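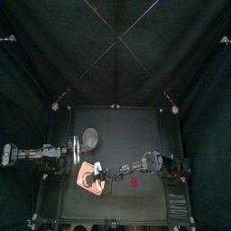
Koteck

Koteck is a footwear brand best known for a line of low-cut canvas and suede sneakers sold from 2000 onward. The brand was founded by the shoe designer Müzeyyen Gökçe and the pattern cutter Barış Altıntaş, who had worked together at a factory making school shoes. Its most widely sold model is the Inen, a low-top with a gum rubber cupsole and a side panel cut in one piece from heel to toe. Collectors use the name Koteck for both the company and its early shoes, and "late Koteck" for pairs made after the change of ownership.

Background

Gökçe trained as a leather worker and moved into design after several years on the cutting floor. Altıntaş joined the same factory as an apprentice and later ran its pattern room. The two began making sneakers in the evenings, using leftover canvas and soles bought from a supplier that was closing down. The first pairs were sold to friends and at a weekend market. They carried no logo, only a stitched number inside the tongue.

The name Koteck was taken from a sign painted on the door of the first workshop, left behind by an earlier tenant. Gökçe kept it when the brand was registered, having already used it on a batch of shoe boxes.

Early models

The first shoe sold under the Koteck name was the 129, named after the pattern number Altıntaş had given it. It had a canvas upper, a short padded collar and a vulcanized sole with a thick foxing strip. The 129 was made in white, navy and a dull green. The green pairs used a heavier canvas meant for tents, and they are noticeably stiffer than the others.

Sizing on the 129 was inconsistent. The lasts came from two different makers, and shoes marked with the same size could differ by half a size in length. Later production runs used a single last, which can be recognized by its rounder toe. Pairs from the mixed period have the size stamped on the insole in ink, while the later ones have a printed label on the tongue.

A high-top version was planned and a few samples were made. It did not go on sale. Two of the samples were shown at a retrospective of Gökçe's work, one of them missing its laces and insole.

The Inen

The Inen followed the 129 and became the brand's main product. Gökçe drew it as a court shoe, but it was sold as everyday footwear from the start. The upper is suede over a cotton lining, with a single side panel and a separate heel tab. Six eyelets are punched on each side. The outsole has a herringbone tread under the forefoot and a plain heel.

The one-piece side panel wastes more material than a panel made of smaller parts, and this made the shoe expensive to produce. Altıntaş answered the problem by nesting left and right panels of different sizes on the same hide. The cutting layouts were drawn by hand and changed with each delivery of suede.

The first season included four colorways:

Sand, with a cream lining and gum sole
Ink, a dark blue with a matching midsole
Brick, with white laces and a gum sole
Smoke, a gray pair with a black heel tab

Sand and Ink stayed in the range every year. Brick was dropped after its second season when the tannery stopped making the dye, and the replacement red was browner and sold under the name Clay. Smoke was brought back several times, with small changes to the heel tab. On the original the tab is stitched with two rows of thread. On every later version there is only one.

The Inen was also made in a nylon version, the Inen Light, with a thinner tongue and perforated toe box. It sold mostly in summer. The nylon frayed at the flex point, and a suede patch was added there in the second run.

The Bellini pairs

The Italian illustrator Corrado Bellini worked with Koteck on a small release limited to 245 pairs. Each had an Inen upper in undyed suede with a line drawing printed on the lining, where it could be seen only with the shoe unlaced. The drawing shows a staircase. The pairs were numbered on the inside of the left tongue and came in a plain box with a paper sleeve.

They went on sale in November at one shop and sold out the same afternoon. A second batch was discussed, but Bellini preferred to leave the edition as it was. A further 40 pairs were made without the print and given to staff and suppliers. These unprinted pairs are sometimes offered for resale as part of the numbered release, but they have no number on the tongue and their laces are white where the Bellini laces are natural cotton.

Change of ownership

Koteck was bought by Prendico, a distributor of work boots and outdoor shoes that had handled its shipping for several years. Gökçe stayed on as head of design for three seasons. Altıntaş left at the time of the sale and returned to pattern cutting on a freelance basis.

Under Prendico the design work passed to Sibel Tatlı, who had joined as Gökçe's assistant. Tatlı kept the Inen close to its original shape but raised the collar slightly and replaced the cotton lining with a knitted synthetic. She also introduced the Inen Mid, the first ankle-height Koteck shoe to reach stores. The range was widened to include slip-ons and a children's line with hook-and-loop straps.

Production moved to a larger factory during this period. The newer soles are cemented and stitched, where the old ones were stitched only, and the rubber is lighter in color. Opinion among buyers was divided. The newer shoes need less breaking in and their sizing is more regular, but the suede is thinner and the side panel on some colorways is made of two pieces joined under the laces.

Design features

Koteck shoes carry very little branding. There is no mark on the outer side, and the name appears only on the tongue label and pressed into the heel of the outsole. The lack of a side mark set them apart in shops where most of the wall was given over to larger makers such as Puma, and some stores placed them with casual leather shoes.

Laces on the early models are flat cotton with metal tips. Prendico changed these to plastic. Replacement laces were sold in small paper envelopes, and the envelopes themselves are now collected.

The insole is glued in on all models before the Inen Mid and removable on those after it. Early insoles are cork faced with canvas. They tend to crumble with age, and a stored pair may need a new insole before it can be worn.

Identification

Tongue labels are the usual way to date a pair. Labels with the name in lowercase letters are from before the sale to Prendico. Labels in capitals are from after it. A short run from the season of the sale has lowercase labels and the newer outsole, the old labels having been used up before new ones were ordered.

Box color is less useful. The boxes were gray at first and later dark red, but shops often swapped them, and many pairs on the secondhand market are in the wrong box.

A handwritten list of pattern numbers and colorways was put together by the collector Perihan Güler from shop invoices and her own pairs. It covers the years from 2000 up to the sale and is the main source for the order in which the early colorways appeared. The list does not include samples or children's sizes.

Care

The suede used on the early Inen was not treated against water and marks easily. Gökçe recommended a dry brush and advised against spray cleaners, which can lift the dye at the heel tab. Canvas models can be washed by hand in cool water. The foxing strip on the 129 yellows when stored in sunlight, and the change cannot be reversed without thinning the rubber.

See also

Cupsole
Vulcanized rubber footwear
Court shoe
Suede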